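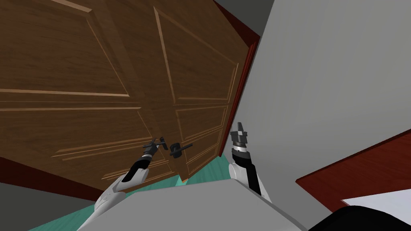
Ivone Sampaio wants it on record that she skipped this section, went straight to section 5, and spent an evening wondering why her Pakinby only rang when she was already standing next to it. Her advice, sent to us in capital letters, is to do the steps in order. We agree with Ivone.

4. Setting up your wireless doorbell

4.1 Before you begin

You will need the push button, the chime, the two screws from the small bag, and the screwdriver you lent to someone in June.

NOTE: The chime and the button are paired at the factory. They do not always stay friends during shipping. If yours have fallen out, see 4.3.

4.2 Fitting the chime

1. Choose a wall outlet in a room where people spend time. The garage will be very well informed, but it won't answer the door.
2. Plug in the chime. The green light blinks, then stays on.
3. Set the volume with the side wheel. Level 2 is polite. The top level is for large houses and teenagers.

CAUTION: Indoor use only. Do not plug the chime into an outlet near a sink, tub or fish tank.
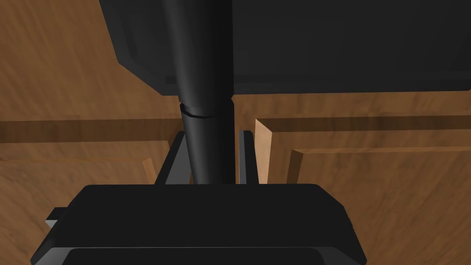
Image: Jitendra Shukla / Pakinby user guides

4.3 Pairing the button

1. Hold down the tune key on the chime until the light turns amber.
2. Press the button once. Once is plenty.
3. Wait for the tune. If you hear nothing, go back to step 1 and stand closer.
4. Press the tune key to move through all 19 melodies. Stop when you reach one you can stand. The chime remembers your choice, even after a power cut.

NOTE: Melody 1 is called Lostmont. It is the default, it is long, and it can't be cut short once it starts.

4.4 Mounting the button

1. Before you drill anything, hold the button where you want it and have someone listen indoors. Metal doors and thick stone walls weaken the signal.
2. Mark the holes with a pencil.
3. Screw the back plate to the wall, arrow pointing up.

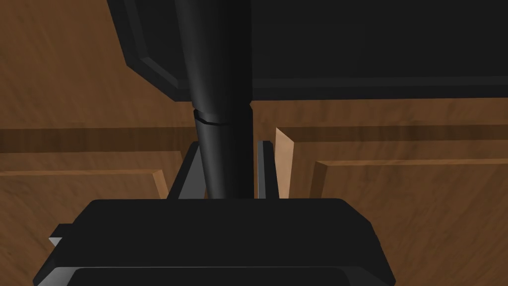

4. Snap the button onto the plate until it clicks. If it doesn't click, the arrow is pointing down.
5. Ring the bell and go inside to admire the silence afterward.

CAUTION: Don't overtighten the screws. The plate will crack, and replacements come from our Barnau warehouse, which takes its time.

4.5 Batteries

The button uses one coin cell, already fitted. Pull out the clear plastic tab before first use – most calls to our help line end at this sentence.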